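Slide 6 – What changed for us at Bakstead

Speak slowly here. Before October we had 48 packers and each one sorted by hand. Now 30 of them teach the arms at the Lonis site. Say clearly: the work is less heavy, but the eyes get tired. Pause for questions about pay.

Next slide: sorting practice. Leave both pictures up while I talk about breaks.
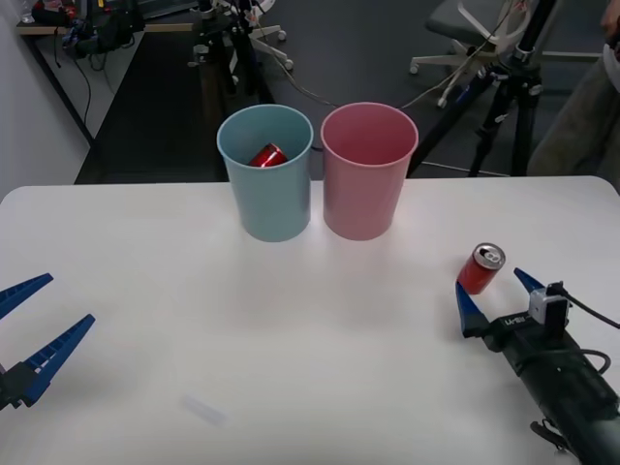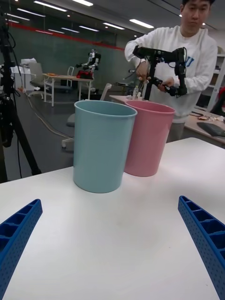

Two cups on the white table, blue gripper fingers in both views.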